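Elaine Bittencourt
Winter coats, part 2. Storing a quilted jacket so that it still insulates next year. Thread.
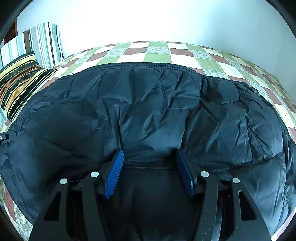 1/ Lay it flat on the bed, zip closed, pockets emptied. Navy nylon shows every bit of lint, so go over it with a damp cloth before anything else.

2/ Check the stitch lines. A baffle is a sewn chamber holding the fill in place. If a line has gone, the fill migrates and you get a cold patch. Mend with polyester thread and a fine needle, through the old holes where you can.

3/ Wash before storage. Body oils flatten the fill over a summer. 30 is what most labels say; read yours. Mine is a Bolter, bought in Flidonstead, and the label is illegible after 33 washes (I keep a log), so I run it cool and slow.

4/ Drying is where people go wrong. The shell dries long before the inside. Low heat, stop every 23 minutes, break up clumps by hand, repeat. Pinch a baffle between two fingers: if you feel a lump, carry on.

5/ Fold loosely. Sleeves in, hem to collar, once. No vacuum bags. Fill held under compression for months loses loft, and some of it doesn't come back.

6/ Container: a cotton sack, 50 litres for an adult jacket. I use the Trindade ones with the drawstring. A pillowcase does the same job for nothing.

7/ Top shelf, away from the boiler. The cupboard in my Skirthorpe flat backs on to the hot tank and I lost a good coat lining to it.

8/ Several of you asked about reproofing spray. Do it in December when the coat is in use, after a wash. Part 3 will be wool.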